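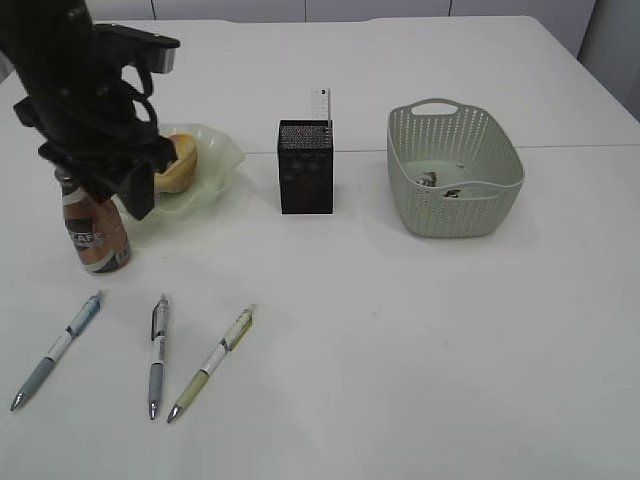
Vullska Sewing Room
Progress report no. 3 to the Iturra Fund
Submitted July 11, 2024
Grant line: Reclaimed textiles, beginner instruction

1. Status

The work is on schedule except for the quilting module, which starts one session block late. Spending is within the approved lines. No change to the end date is requested. One transfer between lines is requested in section 6.

2. Scope of this period

The period opened in March, when the second group of learners began. The work plan for the period had four parts: cut and hem practice on reclaimed sheeting, drawstring bags, lined zipper pouches, and the first test run of the bib and burp cloth patterns. All four were delivered. The quilting module was to follow in the same period and was moved, as noted above.

The course takes 60 learners across all groups, as set out in the grant agreement. Every place was filled. A waiting list is kept at the front desk in Breltard and is used when a learner withdraws before the second session. After the second session a vacant place is left vacant, as the later exercises depend on the seam work done at the start.

3. Materials

3.1 Fabric intake

Reclaimed fabric is still the main input. Intake in the period was mostly flat sheets, pillowcases and men's cotton shirts. Curtains were also offered in quantity and were mostly declined. Lined curtains take a long time to strip, and the face fabric often splits along old fold lines when it is put under a needle.

Sorting now follows the written rule from the last report. Woven cotton and cotton blends with no visible thinning go to the project shelf. Pieces with thinning go to practice. Knits are kept apart and used only for binding tests. Anything with a strong fragrance is washed twice and, if it still smells, goes out with the rag collection. The rule is posted on the inside of the cabinet door.

Shirts gave a better yield than expected. The back panel and both fronts can be used for pouch outers, the yoke is enough for zipper tabs, and the button placket has been used whole as the closure on a small cushion cover. Cuffs and collars are not worth taking apart and are discarded with the interfacing still in them.

3.2 Pre-washing

All fabric is washed hot and dried hot before it is cut. In the first group some pieces were cut straight from the intake pile, and the finished bibs came out of the laundry with the front smaller than the backing. Those patterns were redrafted, but the cause was the fabric and the redraft has been withdrawn. The original pattern is back in use.

3.3 Purchased notions

Thread, zippers, snaps, fusible interfacing and machine needles are bought from Dokero on account. The 2,000 snap sets ordered under the grant arrived in one delivery. The size 20 caps are good. The pliers supplied with them were out of line and bent the post on thicker layers, so they were exchanged for a table press at the same price. Learners now get a clean set through two layers of cotton and one of flannel. Through a felled seam the press still needs a second pull.

Polyester all-purpose thread is used for everything except basting. Cotton thread was tried on the burp cloths at a learner's request. It held, but lint collected under the needle plate faster and the machines needed brushing out between sessions. 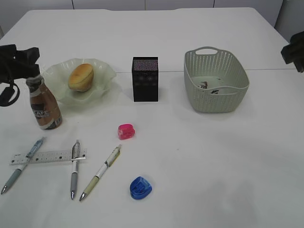 Vullska / Iturra Fund – Report no. 3 – page 3

4. Equipment

The domestic machines bought in the first year are all in service. One had a timing fault that showed up as skipped stitches on the zigzag setting and was corrected under warranty. The loan machine supplied during the repair used a different bobbin, which caused some confusion until the two kinds were stored in separate tins.

The serger is used by staff only. The original plan was for learners to finish raw edges on it from the third session. In practice, threading took up most of the time set aside, and the learners who got a turn left with one finished edge. Edge finishing is now taught as a zigzag or a French seam, which learners can repeat on a machine at home.

Irons remain the weak point. Two people pressing at once is workable on the present circuit. A third iron trips it. Pressing has been staggered by table, and the pouch lesson was rewritten so that half the group is pinning while the other half presses. This costs time, and it is the main reason the pouch took an additional session. Wool pressing mats were added at each table so that small seams can be finger-pressed and then touched up in one pass.

Rotary cutters were changed from the 60 mm size to a smaller blade. The large blade cuts sheeting well but overshoots on the curved neck of the bib. The large cutters are kept for strip cutting in the quilting module.

5. Instruction

5.1 Drawstring bag

This is now the first full project. It has straight seams only and a channel at the top, and it can be finished in one sitting. Common faults were a channel stitched closed at both ends and a cord cut too short. The instruction sheet has been changed to have the channel opening marked with a pin on each side before any stitching. Cord length is given as a comparison: lay the cord around the mouth of the bag twice and add a hand's width.

5.2 Lined zipper pouch

The pouch is harder and the results are uneven. Most learners finish it. The usual faults are a zipper foot left on the wrong side of the needle, a lining caught in the final seam, and corners that stay rounded when turned. The corner problem was reduced by stitching one diagonal stitch across the corner and trimming close. Box corners were dropped from the base version and offered as an extension.

The pouches have been well liked. A number of learners made further ones at home as gifts, with scraps they asked to take away. Taking scraps home is now allowed for pieces under the size of a sheet of paper, with no sign-out.

5.3 Bib and burp cloth

The test run covered the bib with a snap closure and the contoured burp cloth. Both have a cotton front and a flannel back. Seam allowance is a quarter inch with topstitching at an eighth. The turning gap was moved from the neck curve to the straight side, where it closes flat under the topstitching. The neck opening was widened slightly after the first samples. No appliqué is used in this module. It adds time, and loose edges were a concern on items meant for infants.

Snaps are pull-tested by hand before any bib leaves the room. Any cap that turns freely on its post is cut out and replaced. Finished bibs go home with the learners. Samples kept by the room are used for teaching only.

5.4 Instruction sheets

Sheets are printed on one side with large line drawings and few words. The photo versions tried in the spring were hard to read on gray copies, mostly where light fabric was shown on a light background, and have been dropped for sewing steps.
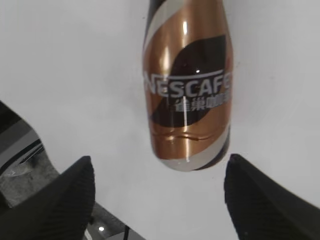 Fig. 3. Nescafé bottle.

6. Budget

Notions and fabric care are under the planned amount for the period. Equipment is at plan. Printing is over, from the photo sheets described in 5.4, and no further overrun is expected.

The transfer requested is from fabric care to equipment, to pay for a separate circuit for the pressing corner. The landlord at Breltard has agreed to the work in writing, provided that it is done by a licensed electrician and that the outlets stay in place at the end of the lease. The written quote is attached to the financial form. The transfer is within the limit that Iturra allows without a new agreement, but approval is asked for before the work is booked.

7. Open items

– Quilting module: strips are cut and bundled. Batting is on order from Dokero with no confirmed delivery. If it does not arrive before the next group starts, flannel sheets will be used as the middle layer and the block size reduced.

– Needle disposal: used needles and bent pins go into a lidded jar at each table. Collection of full jars has been irregular and a fixed pickup is being arranged.

– Left-handed learners: shears are now on hand. The bib sheet still shows only right-handed cutting and is to be redrawn.

– Storage: the project shelf is full. Intake of pillowcases is paused until the present stock has been cut.

8. Next period

Planned work is the quilting module, a repeat of the bag and pouch for the incoming group, and a short session on machine cleaning and needle choice, which learners asked for on the feedback cards. The circuit work would be done in the break between groups if the transfer is approved.

Attachments: financial form, electrician's quote, landlord's letter, revised bag sheet, revised bib pattern.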